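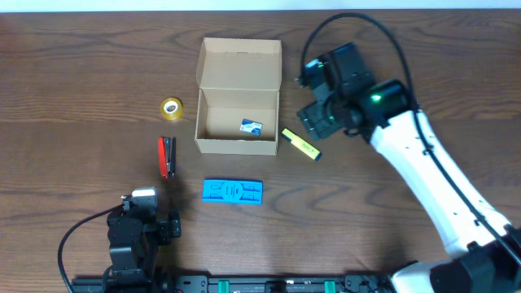
Why do so many small online shops quit in their second year? Mostly postage. Postage and the hours that go into packing, which almost none of them charge for.

Barrett Dvorak sold candles. Good ones, the kind you get for your sister and then keep. His shop, Birkett, had 143 orders in its first December and he was thrilled. Then he sat down with the bank statement in the new year. Sixteen dollars of profit. For the month.

"I looked at it for a while," he says. "Then I went and made a sandwich."

The trouble was weight. A candle in glass is heavy, and he'd guessed the shipping when he set up the store - one flat price, coast to coast, picked on a Sunday night. Fine for the next county. Terrible for anyone three time zones away, and those were the people buying.

He's not unusual. Talk to anyone selling from a spare room and the same thing comes up within ten minutes. Rates that went up after the prices were set. Parcels that came back. The customer who typed in the wrong apartment number and wants a second one sent, free, by Friday.

Noemí Pacheco has been through most of it. She runs Plulik, hand-dyed yarn, four years now, out of a converted garage. Yarn is light. That helps. But it's bulky, and bulky gets billed too, something she learned from an invoice.

"They measure it. I didn't know they measured it. I was paying for air."

So she went down a box size. Then another. Squashed the skeins a bit, got a few complaints, went back up one. Settled there. Her average label dropped by 91 cents, which sounds like nothing untill you send as many as she does.

Time is the harder bit to fix. Pacheco kept a notebook one April, every order, start to finish. Print the slip, find the yarn, wrap, tape, label, drive. It came to about 79 hours for the month. She had been paying herself for none of them.

Her prices went up the next week. She lost some regulars. Not many. A couple wrote to say they'd wondered when she would.

Others hand the job off. Udero, a storage and packing outfit that takes on small sellers, will hold your stock and send it for a set fee per parcel. Dvorak tried it for one season. Liked the quiet, hated the fee on single candles. It only worked on orders of three or more, so he now sells them in threes. No singles at all. Sales fell and the money got better.

Software is the other route. Dranari compares carriers and spits out the cheapest label, and both of them use it, though Pacheco grumbles that the cheapest is often the slowest and she's the one who gets the emails. She overrides it for anything over the mountains. Dvorak never does.

What would they tell someone starting now? Weigh everything before you set a price, says Dvorak. Weigh it packed, with the paper in. Pacheco says order a small batch of boxes, not the giant bundle with the discount. She still has half of hers, wrong size, stacked behind the dryer. She's giving them away if you're local and can colect.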